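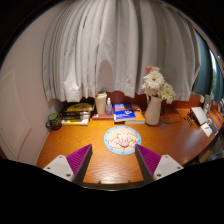 Fingers open over the coaster, magenta pads fitted.

The hand-held gripper has been at my desk since October, and looking after it has settled into a routine. I am writing the routine down mostly so that I stop working it out again each time the pads need changing.

The parts that wear are the pads. Ours are ribbed, one per finger, and each finger sits on its own mounting plate held by screws. Everything else on the Mikville (our name for this build, after the branch Lionel Tindall kept the drawings in) has lasted well. The pads get 600 cycles and then they come off, whatever they look like. A cycle is one close and one open. Lionel wanted 1000 at first, but by then the rib tips on his set had rounded over and thin card was slipping.

Order of work for a pad change:

Open the fingers fully and take the power off.
Slacken all the plate screws a quarter turn before removing any of them.
Lift the finger away, peel the old pad and clean the seat with alcohol. Leave it for 4 minutes.
Press the new pad on from the base towards the tip. Starting at the tip traps air under the ribs.
Refit the plate, screws finger tight, then close the fingers on a strip of paper.
Tighten with the fingers still closed.

The last step is the one I had wrong for weeks. I was tightening with the fingers open, and the plates crept outwards by a hair as the screws bit. The pads then met at the base and stayed apart at the tips. On a mug handle it made no difference. On cloth it was hopeless. 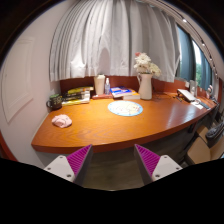
Nothing in the grip, the pink cloth on the left of the desk.

Cloth is what I use for the final check now. A fold is soft enough to show up a gap that a solid object hides. I pinch, lift, hold and put down, and if the fold creeps during the hold then the plates come off again. The last set passed on the second attempt. The first had one pad sitting slightly high at the base, which was my own pressing.

The camera needs less attention. I wipe the lens with a dry cloth before each session and check that both fingertips are in view. After any work on the plates I redo the finger calibration: 100 open and close movements, slow, with nothing between the pads. Rachid El Fassi maintains the script and has it reject the run if the closed position drifts. It has rejected one of mine, and the culprit was a loose screw on the left plate.

Still to do: a proper torque figure for the plate screws. At present it is "firm", and Rachid's firm and mine are different.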